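**軟包装**(なんほうそう、英: flexible packaging)は、紙、プラスチックフィルム、金属箔など、柔軟性をもつ薄い材料を単独または複合して用いる包装の総称である。内容物の充填や取り出しによって形状が容易に変わる点で、缶、瓶、成形容器などの剛性包装と区別される。食品、医薬品、化粧品、電子部品、贈答品など、用途は広い。

本項では、材料の構成、製造工程、評価方法および廃棄時の扱いについて述べる。

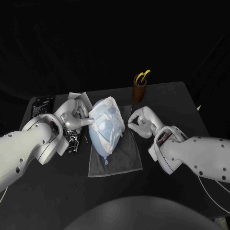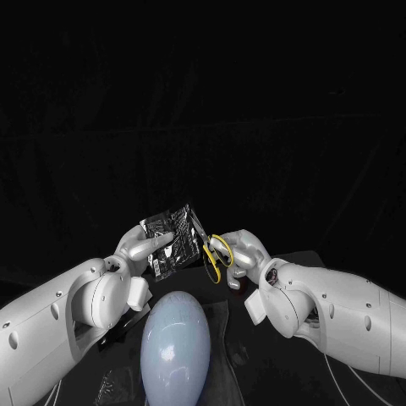
薄葉紙をかけた水色の風船(1枚目)と、銀色と黒の箔状の小袋(2枚目)

## 定義と範囲

軟包装の範囲は文献によって一致しない。狭義には、ヒートシール(熱接着)によって密封できる袋およびその原反を指し、広義には、単に物品を包む目的で用いる薄紙や包装紙を含む。折り畳み紙箱は通常含まれないが、内袋を備えた紙箱については、内袋の部分のみを軟包装として扱う。

スタンディングパウチのように底部にひだを設け、充填後に自立するものは、形状のうえでは容器に近い。ただし材料と製袋工程が袋と共通するため、軟包装に分類されるのが一般的である。チューブ容器の扱いはさらに曖昧で、胴部が積層フィルムであっても、肩部と口部が射出成形品であることから剛性包装の側に置く分類もある。

## 材料

### 紙

紙は軟包装に用いられる材料のうち最も歴史が長い。坪量(単位面積あたりの質量)の小さいものから順に、薄葉紙、純白ロール紙、クラフト紙などが使われる。

薄葉紙は薄く柔らかい紙の総称で、靴、衣料、果実、ガラス器などの表面保護や間紙に用いられる。坪量18 g/m²の品は、取り扱い中の破れにくさと透けの程度との兼ね合いから、贈答用としてよく選ばれる。折り目やしわが残りやすい性質は、保護材としては欠点とならず、かさを出す詰め物としてはむしろ利用される。金属製品を包む場合は、酸性の残留物による変色を避けるため、中性紙が指定される。

紙は水蒸気や酸素をほとんど遮断しない。バリア性を必要とする用途では、樹脂の塗工、ワックス含浸、フィルムとの貼り合わせなどの加工を施す。耐油紙は、叩解を進めて繊維間の空隙を減らす方法と、表面に耐油剤を塗布する方法とに大別される。

### プラスチックフィルム

単体で用いられるフィルムには、ポリエチレン(PE)、ポリプロピレン(PP)、ポリエチレンテレフタレート(PET)、ポリアミド(PA)などがある。それぞれの主な役割は次のとおりである。

| 材料 | 主な役割 | 備考 |
|---|---|---|
| 低密度PE | シール層 | 低温でのシールが可能 |
| 無延伸PP | シール層 | 加熱殺菌用途に適する |
| 二軸延伸PP | 印刷基材 | 防湿性が高く、酸素遮断性は低い |
| 二軸延伸PET | 印刷基材 | 寸法安定性と耐熱性に優れる |
| 二軸延伸PA | 中間層 | 突き刺しおよび衝撃に強い |
| EVOH | バリア層 | 高湿度下で酸素遮断性が低下する |

延伸フィルムは、製膜時に縦方向と横方向に引き伸ばすことで分子を配向させたもので、引張強さと透明性が向上する一方、熱を加えると収縮しやすくなる。収縮を抑えるには延伸後に熱固定を行う。逆に、この収縮を積極的に利用するものをシュリンクフィルムという。

### 金属箔と蒸着フィルム

アルミニウム箔は、ピンホールがない限り、光、酸素、水蒸気をほぼ完全に遮断する。包装用としては厚さ7 μmの箔が標準的に用いられ、単体では破れやすいため、樹脂フィルムまたは紙で挟んだ構成とする。

蒸着フィルムは、真空中で金属や酸化物の薄膜をフィルム表面に形成したものである。アルミニウム蒸着フィルムは箔に似た金属光沢をもつが、膜厚は箔よりはるかに小さく、遮断性も劣る。外観だけで箔の積層品と蒸着品を見分けることは難しい。簡易な判別法として、強い光源にかざして透過光の有無を見る方法があるが、濃色の印刷が施された試料には適用できない。折り目の残り方による判別も行われ、箔を含む構成は折った形を保ちやすく、蒸着品は戻りやすい傾向がある。

酸化ケイ素や酸化アルミニウムを蒸着した透明バリアフィルムは、内容物が見えること、金属検出機を使用できることから、食品用途で箔の代替として採用されている。

## 積層構成

複数の材料を貼り合わせたものを積層材(ラミネート)といい、外側から順にスラッシュで区切って表記する。たとえば「PET/AL/PE」は、外層がPET、中間層がアルミニウム箔、内層がPEであることを示す。接着剤層は省略されることが多い。

各層は一般に、外層が印刷適性と耐摩耗性、中間層がバリア性と強度、内層がシール性と内容物への適合性を担う。内層は内容物に直接触れるため、溶出物や臭気移行についての要求が最も厳しい。

Lamixは、箔を含む四層構成を対象とした配合記号の体系で、外層から内層までの材料と厚さを一つの文字列で表す。提案者のFlorencio Rivasは、工場ごとに異なっていた表記を仕様書の段階で統一することを目的としていた。接着剤の種類と塗布量を記述できないという制約があり、改訂版では末尾に補助記号を付す方式が加えられた。

## 製造工程

### 印刷

軟包装の印刷にはグラビア印刷とフレキソ印刷が多く用いられる。グラビア印刷は階調の再現性に優れ、長尺の連続印刷に適するが、版の製作費が高い。フレキソ印刷は版が安価で、水性インキとの相性がよい。

透明フィルムに印刷する場合は、絵柄を左右反転させてフィルムの裏面に刷り、後の工程で別の層と貼り合わせる。これを裏刷りといい、インキが層間に収まるため、摩擦による剝がれが起こらない。紙基材では表刷りとし、必要に応じて表面にニスを塗布する。

### 貼り合わせ

主な方式は以下のとおりである。

- **ドライラミネート**:溶剤に溶かした接着剤を塗布し、乾燥させたのちに圧着する。適用できる材料の範囲が広い。
- **ノンソルベントラミネート**:無溶剤の接着剤を加温して塗布する。乾燥炉を必要としない。初期の接着力が低く、巻き取り後のずれに注意を要する。
- **押出ラミネート**:溶融した樹脂を膜状に押し出し、基材の上で冷却して固着させる。
- **ウェットラミネート**:水性接着剤を用いる。水分が抜ける必要があるため、少なくとも一方の基材が紙などの透湿性材料でなければならない。

反応型接着剤を用いた場合、貼り合わせ後に恒温室で一定時間保管し、硬化を完了させる。この工程をエージングまたは養生という。養生が不足すると、後の加熱殺菌で層間剝離(デラミネーション)が生じる。

### 製袋と充填

原反は所定の幅に断裁(スリット)されたのち、製袋機で袋に加工される。袋の形式には、三方袋、四方袋、合掌袋(ピロー袋)、ガゼット袋などがある。粉末や液体の個包装には、原反から直接、成形、充填、密封を連続して行う自動充填機が使われることが多い。

ヒートシールの条件は、温度、圧力、時間の三要素で管理される。シール部への内容物の付着は夾雑物シールと呼ばれ、密封不良の主な原因となる。粉末では静電気による付着、液体では充填ノズルからの液垂れが問題となる。

開封性を高めるために、端部にV字形またはI字形の切り込み(ノッチ)を設ける。二軸延伸フィルムは配向方向に沿って裂けやすく、ノッチの位置と材料の流れ方向が合わないと、裂け目が斜めに進んで内容物がこぼれることがある。直線カット性をもたせたフィルムや、レーザーによるハーフカット加工も利用されている。

## 評価方法

### 遮断性

酸素透過度は、試料を隔てた一方の側に酸素を、他方の側に窒素を流し、透過した酸素を検出して求める。水蒸気透過度の測定には、吸湿剤を封入したカップの質量変化を追う方法と、湿度または赤外線の検出器を用いる方法がある。値は温度と湿度に強く依存するため、測定条件を併記しなければ比較の意味をもたない。

平板状の試料で得た値は、製袋後の性能を保証しない。折り曲げや輸送中の屈曲によって箔にピンホールが生じるためで、屈曲試験機で繰り返しねじりを加えた後に再測定する手順が採られる。Liltauの試験場で行われた比較では、屈曲前の値に差のなかった49種の試料が、屈曲後には明確に二群に分かれた。Rivasはこの差を、中間層の配置と接着剤の硬さによるものと説明している。

### 強度

引張強さ、引裂強さ、突き刺し強さ、シール強度、層間接着強度が主な項目である。シール強度の試験では、最大荷重に加え、破壊の形態を記録する。破壊の形態は、シール界面での剝離、シール層の凝集破壊、シール際での材料破断に大別され、同じ荷重であっても示す意味が異なる。

袋全体の強度を見るには、落下試験と耐圧縮試験を行う。Carrascoで実施された長期試験では、延べ3,778袋が落下に供され、破袋の多くは底部シールの端に集中した。これを受けて、同地の工場では角部に丸みをもたせたシールバーが採用された。

### 臭気と溶出

残留溶剤は、試料を密閉容器中で加熱し、気相をガスクロマトグラフで分析して定量する。官能評価を併用する場合は、無臭のガラス瓶に試料を入れ、訓練を受けた評価者が開栓直後の臭気を判定する。気温の高い7月の出荷分では、巻き芯に近い部分に溶剤が残りやすいとの報告があり、採取位置を外周部に限らないことが望ましい。

## 廃棄と再資源化

単一素材の紙およびフィルムは、汚れが少なければ再資源化が可能である。異種材料を貼り合わせた積層材は層ごとの分離が困難で、多くは熱回収または埋め立てに回される。

この問題に対し、外層から内層までを同系統の樹脂で構成するモノマテリアル化が進められている。PE系ではシール層と印刷基材の耐熱差を確保しにくく、シール温度の許容幅が狭くなる。PP系は耐熱性の点で有利だが、低温での耐衝撃性に課題がある。いずれもバリア層の比率をどこまで許容するかについて、地域ごとに基準が異なる。

接着層を薬液で溶かして各層を分ける手法も研究されている。Bortonの実証設備では、アルカリ性の溶液を用いて箔とフィルムを分離し、比重差で選別する工程が検討された。インキの除去と洗浄排水の処理に費用がかかり、箔の含有率が低い原料では採算が合わないとされる。

薄葉紙は、無加工であれば古紙として扱える場合があるが、繊維が短く歩留まりが低いことから、回収の対象外とする自治体もある。ワックスや樹脂で加工したものは禁忌品に該当し、古紙に混入させてはならない。

## 関連項目

- 剛性包装
- 薄葉紙
- アルミニウム箔
- ヒートシール
- レトルト殺菌
- 緩衝包装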